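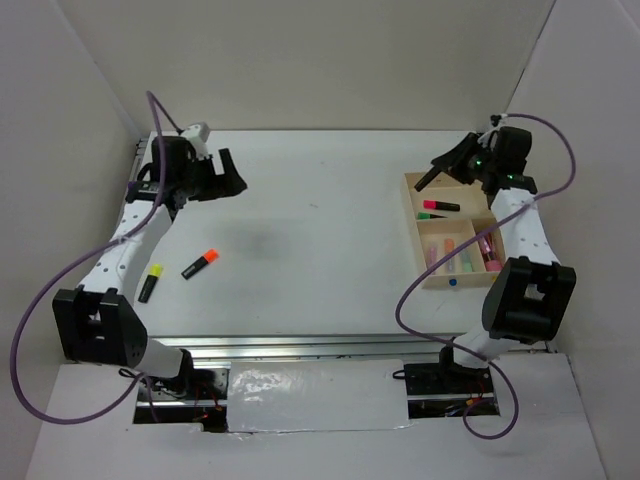 # Wanted: failure reviewer for a two-arm sorting cell (fixed term, part time)

**Where:** Prorlow site, ground floor, Custville
**Start:** January
**Hours:** 20 a week, on site
**Reports to:** Nilmini Siriwardena, test and safety

We are hiring a person to find out why our cells go wrong, and to say so in writing to people who would prefer to hear something else.

Prorlow builds and runs small bimanual cells that sort and put away desk items. The software that plans the motion is called Nitus. The sales sheet for Nitus says it "recovers gracefully from unexpected contact." I have been asked to leave that line out of this ad, but you will come across it in your first hour here, so you may as well get it from me.

## What happened

In the fall, during an unattended run, the right arm of one cell closed on a marker that was already in the tray, lifted, and kept lifting with the tray wedged against its fingers. The force limit should have tripped. It did not trip until the arm had dragged the tray into the path of the left arm, and the left arm, which had been told the area was clear, went in anyway. We lost a gripper finger and a wrist cable. A technician, Kavinda Bhattacharjee, had his hand inside the cell when the right arm let go of its load and dropped. He had pressed pause first. Pause, on that version, did not mean what he had every reason to think it meant.

He was bruised and went home early. It could have been a good deal worse, and the first report filed on it used the phrase "minor operator event." That report has been withdrawn. The person who gets this job will write the one that replaces it.

Since then we have had two explanations from two groups, and I don't believe either.

The software group says the cable loops were catching on the arm links and feeding false readings to the force estimate. There is something to this. The cables on these arms are long and hang free, and a loop that swings is a loop that can snag. But the cables hung the same way through months of runs in which the limit tripped when it was supposed to.

The hardware group says the model was trained on too many tidy layouts and had no idea what to do with a full compartment. There is something to this too. But a force limit is supposed to work whether or not the planner has a clue. If it depends on the planner being right, it isn't a limit.

A fix called Eren went in afterward. It is a patch that slows both arms whenever they share the middle of the table. Incidents have gone down. So has the number of runs, and no one has yet shown me a chart that separates those two things. If you can make that chart, put it in your cover letter.

## What you would do

- Read logs. This is most of the job. The arms, the grippers and the cameras each keep their own clock and the clocks do not agree.
- Re-run known failures on a live cell with a second person at the stop button. You will not work alone inside a powered cell, and neither will anyone else while you are on shift.
- Set up awkward table layouts: markers lying across each other, caps pointing the wrong way, compartments that already have something in them.
- Write up each stoppage in plain words. One page is usually enough. "Unknown" is an acceptable cause and we would like to see it used more.
- Check cable routing, gripper fasteners and mounting bolts before the first run of the day, and sign for it with your own name.
- Sit in on the release meeting. You get a vote. Until now, test has not had one.

The cells themselves are plain. White walls on three sides, two arms on an aluminum rail, a tabletop that shows every scuff. There is tape on some of it. Please don't apply because you have seen the video and want to work with the machine in the video. The machine in the video had been given its best afternoon.

## Who might suit

Somebody who has done fault finding for a living. It need not have been on robots. Shanthi Mondal, the best reviewer we have had, came to us from elevator maintenance and had no patience at all for a reset that made the symptom go away. She has moved on to another employer and this is, in effect, her chair.

You will need to:

- read a wiring diagram and a plain text log without help
- write a clear paragraph in English
- have lockout training, or be willing to finish it before you touch anything
- lift 45 pounds with a partner (the arm bases are awkward more than heavy)
- hold a position in a room where you are outnumbered

Python is useful. A degree is fine and so is not having one. Experience with machine learning won't hurt your chances, but if your cover letter tells me the next model will fix it, I will want to know how you know.

## What we offer, and what we don't

The term is six months. It may be extended. I can't promise that and would ask you to be wary of anyone here who does. Pay is hourly, at the senior technician rate, and Jamila Jayasinghe in the office will tell you the figure by email before you spend an evening on an application. Parking is free. The test room is loud in the afternoons when the compressor next door is running, and ear protection is provided.

You will have read access to every log and every incident report, including the withdrawn one. I asked for that in writing before I agreed to post this, and I have it. You will also be able to stop a run or hold a release pending review. Whether that power survives its first real use, I can't tell you. I think it will. Nilmini thinks it will. Both of us have been wrong about this company before.

## Also wanted: people for the stop-button trial

Separate from the job, we need adults from outside the company for a short trial of the pause and stop controls. You would stand at a station outside the guarded area, watch the arms move markers on a table, and press the control you believe will make them safe to reach toward. No one reaches in. We want to know which button people pick and what they expect it to do, with no coaching from us.

A session runs roughly two hours including breaks, and is paid. You can leave at any point and keep the payment. You shouldn't take part if you have worked on robot arms before, or if you live with someone who works here. We will publish the results inside the company whichever way they fall, and send a copy to any participant who asks.

## How to apply

For the reviewer job, send a résumé and one page about a fault you chased and did not solve. Tell us where you stopped and what you would have tried next. I am less interested in the ones you solved, and I won't read past the first page.

For the trial, a name and a phone number is enough. Evenings and Saturdays are both possible.

Write to Jamila Jayasinghe at the Prorlow front office, Custville, or leave an envelope at the desk. Questions about the work itself can come to me, and I will answer them as straight as I am allowed to.

Lourenço Macedo
Test and safety, Prorlow
Posted 29th December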